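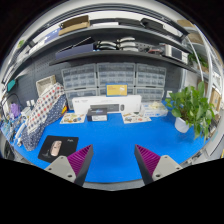

Hala Benmoussa had the same trouble last winter, and she told me the fire marshal's office will give the family a copy of the report if you go in and ask at the window.

That was on my older thread, so I'm starting over with more detail! There was a fire in my aunt's rowhouse on Liem Street in September. Everybody got out, thank goodness, but 3 rooms are gone and the insurance company wants the official cause before it pays. Who do I ask, and how long does it take?
Violeta Troncoso

Yusri Raju
Oh, I'm so sorry about your aunt's house. You want the incident report first — that one comes from the fire department's records desk, and it's usually ready well before the investigation is closed. Bring her ID, the address and the time of the call if you have it. Our local paper's notice had most of what I needed when I did this for my dad, and it read like so: 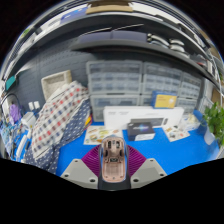

HUKUNCOMBE, September — Crews were called to a house fire on Letislow Avenue shortly after 4 a.m. No injuries were reported. The cause remains under investigation.

I read them that over the phone and they found the file (ours was number 248) in 2 minutes. The cause report took a good deal longer, so ask the adjuster if the first one will do to get hotel costs moving.

Dimas Wattimena
call the adjuster. mine got it themselves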